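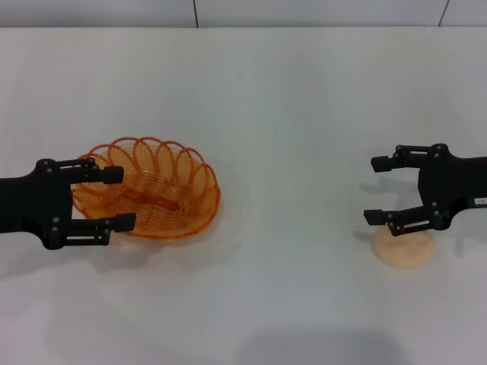 **Ticket 368: orange wire basket, wobble and finish**
Status: reopened
Product: Paisan wire basket, oval, orange
Bought from: Gercombe, online

**Reported problem**

Customer says the basket rocks on a flat table and that the orange has started to rub off where the wire loops meet the base. Wants a replacement. This is the second basket; the first went back for the same thing.

**First reply from Tendlow support (closed the ticket)**

"Wire items settle with use. Please place on a level surface."

I don't buy it. Wire doesn't settle. If the base spiral is bent it stays bent until somebody bends it back. Reopening.

**Checks, morning**

1. Asked the customer to try it on a different surface. They used a kitchen counter and then a glass shelf. Rocks on both, so I'm ruling out the table.
2. Asked them to turn it over and lay a ruler across the spiral. They report a gap under the ruler at one end, almost 2 mm. The product sheet gives no flatness figure at all, so the "within tolerance" note in the old ticket has nothing behind it.
3. Asked if it rocks empty or only with something in it. Both. Worse with fruit piled up at one end – no surprise there.

**Checks, afternoon**

Rubbing test on the finish: damp white cloth, no cleaner, three passes along the rim. Customer says the cloth came away faintly orange. Gilline, who do the coating, say this is "loose surface color" and stops after the first wash. Customer has washed it twice. Asked Gilline for their test sheet. Got a brochure.

**Workaround given**

Felt dots under the low end. It'll stop the rocking but I wouldn't call that a fix, and it does nothing for the color. Also told them to keep it off light cloths for now.

**Next**

- Replacement approved, to be checked on a flat plate before it ships
- Old basket to come back to us, not to Gercombe
- Leave open until Gilline send real numbers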